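Questions I keep getting about the folding recordings

Shares 2 | Comments 100

I'm Ruth, and I look after home recording for the Tirnar cloth set. Most of the people who write to me have just signed up or are thinking about it, and the same things come up over and over, so I've put my replies in one place.

What are we collecting, exactly?

Short clips of somebody handling cloth with the hand-held gripper. Each one goes in as an example for the model, which learns from how you approached the fabric, where you pinched it and what you did next. We have 3646 clips accepted so far, and nearly all of them are bedding and clothes. Towels are coming in September!

Do I need to be good at folding?

Nope. I'm terrible at it. If you fold a shirt the way your aunt taught you and it comes out a little lopsided, send it in. What I don't want is you watching a folding video first and then copying it, which a few people did early on, and we ended up with a big pile of clips that all moved the same way.

Where should I record?

Beds are great. They're a good height for most people, and the cloth slides differently on a mattress than it does on a table (we have plenty of tables already). Leave the pillows and blankets where they normally live. Please don't tidy up for us – a model that has only met bare, perfect beds gets confused by a cushion.

Does the kind of fabric matter?

It matters a lot, and I could go on about this all day. Plain white sheets are hard in one way, since the folds barely show up. Busy prints are hard in another. With a big flower pattern, the edge of a petal can look an awful lot like the edge of the cloth, and the model has to work out which line is worth grabbing.

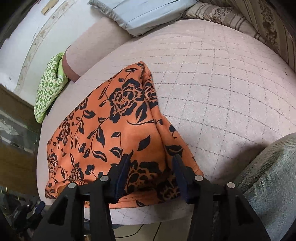

Large black flowers on bright orange are about as loud as it gets, and I'd love more like it. Stripes, checks, cartoon prints, that ugly scarf in the back of the drawer, all of it. When you pinch, let both finger pads close on the fabric before you start to lift, and go a bit slower than you would with your own hand.

I dropped it halfway through. Should I delete the clip?

Please keep it! Pick the cloth back up and carry on. Marjatta Eskola, who does our labeling, has a tag for drops and another for second tries, and those clips are some of the most useful ones we get. The only time to stop and start over is if the gripper itself jams or you got interrupted by the doorbell.

How long should one clip be?

One piece of cloth, start to finish. For most things that's under a minute. A fitted sheet can take as long as it takes, and you have my sympathy.

How many times can I do the same item?

Twice from the same starting position, then toss it down differently or swap it for something else. I know it's tempting to get into a rhythm.

Can other people be in the room?

Sure, as long as they know you're recording and they're okay with it. Put away mail, photos and anything with an address on it. If something slips through, write to me with the clip number and I'll pull it.

My upload stopped partway. Did I lose it?

Probably not. Leave the app open and it should pick up again by itself. If it's still stuck the next morning, send me the clip number and I'll take a look on my end.

2 shares | 100 comments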